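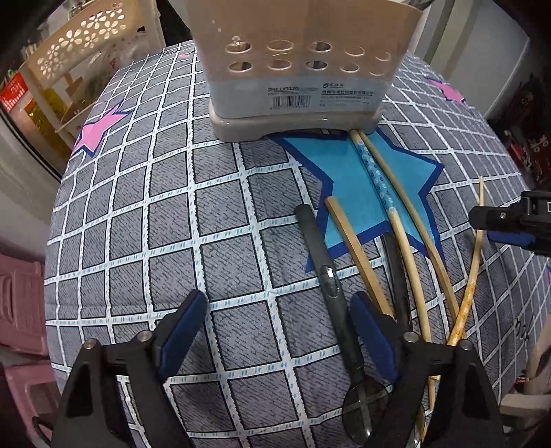
# Pour le pot à baguettes, et contre le tiroir

Je défends depuis des années une idée qui fait sourire mes proches : les baguettes méritent mieux que le fond d'un tiroir ! On les y jette en vrac, elles glissent sous la râpe, et le soir où l'on fait des nouilles on se retrouve avec une en bois brut et une autre à motif bleu. Très bien, mangeons avec, je n'ai rien contre les couples dépareillés. Mais il faut d'abord pouvoir les trouver.

Un simple pot en plastique beige, percé de deux rangées de trous ronds et un peu évasé à la base, me rend plus heureux que bien des ustensiles savants. On attrape ce qu'on veut d'un geste, et l'air circule. J'ai longtemps lorgné le modèle en grès de chez Potar, à 37 euros, très beau, sans le moindre trou – l'eau y stagnait chez ma sœur et tout sentait la cave. Le plastique percé gagne, et de loin.

Je plaide aussi pour le grand déballage sur le lit. Oui, sur le drap, celui à carreaux gris et à grosses étoiles roses et bleues ! La table de la cuisine est toujours prise, alors que le lit offre une surface immense et oblige à finir avant la nuit. On étale tout, les baguettes claires, la foncée, la pique en bambou, et on décide. J'y pose volontiers une loupe à long manche, parce que les échardes sont minuscules et que les étiquettes le sont encore plus (celle du pot porte la référence LX3120, un code-barres et plusieurs lignes de petits caractères chinois, un vrai régal pour les curieux).

On me répond souvent qu'il suffirait d'acheter un lot neuf. Urkis en vend par 70, tous identiques. Je trouve ça triste à table. J'aime que la longue baguette de bambou dépasse des autres et que chacun ait sa préférée, quitte à la réclamer.

Reste la question des étiquettes : faut-il les décoller ? Je les laisse. En septembre, je m'attaque aux couvercles.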